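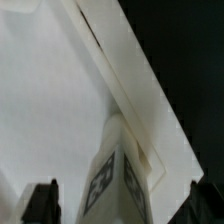

Shanti Agarwal hält die Diskussion für überflüssig: Wer eine Spaltbreite wissen wolle, solle messen, und wer sie nicht messen könne, brauche auch keine Toleranz anzugeben. Der Einwand kam als Kommentar zu meinem Beitrag vom Januar über Maßangaben in Montageanleitungen. Er trifft einen Teil des Problems.

Eine Toleranz ist zunächst eine Vereinbarung zwischen zwei Parteien. Der Hersteller sichert zu, dass ein Maß innerhalb eines Intervalls liegt, der Abnehmer verpflichtet sich, jedes Teil in diesem Intervall anzunehmen. Ob der Abnehmer selbst misst, ist für die Gültigkeit unerheblich. Relevant wird die Messung erst im Streitfall, und dann zählt die Unsicherheit des Messmittels mit.

In der Praxis wird dieser zweite Punkt meist ausgelassen. Der Lieferkatalog von Zirnness enthält 3611 Positionen mit Längenmaß. Bei 13 davon ist angegeben, bei welcher Temperatur das Maß gilt. Für Stahl ist das im Wohnbereich vertretbar. Bei Kunststoffprofilen liegt der Ausdehnungskoeffizient je nach Werkstoff um ein Mehrfaches höher, und eine Differenz von 30 Kelvin zwischen Lager und Einbauort verbraucht bei größeren Längen die gesamte zulässige Abweichung. 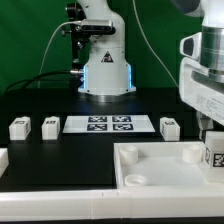

Hinzu kommt die Addition von Einzeltoleranzen. Wird eine Kette aus mehreren Teilen arithmetisch gerechnet, ergibt sich der ungünstigste Fall, der bei voneinander unabhängigen Maßen selten eintritt. Statistisch gerechnet fällt das Ergebnis kleiner aus, setzt aber voraus, dass die Fertigung zentriert läuft. Scanlon rechnet arithmetisch, Sillel statistisch. Beide schreiben »± 2 mm« in dieselbe Tabellenspalte, ohne das Verfahren zu nennen. Die Werte sind damit nicht vergleichbar.

Ich plädiere deshalb für eine Mindestangabe aus Nennmaß, Grenzabmaßen, Bezugstemperatur und Rechenverfahren. Nesudmont druckt die beiden letzten Angaben in die Fußzeile, das genügt. Agarwals Forderung nach der Messung bleibt davon unberührt. Sie setzt allerdings voraus, dass bekannt ist, womit der gemessene Wert verglichen werden soll.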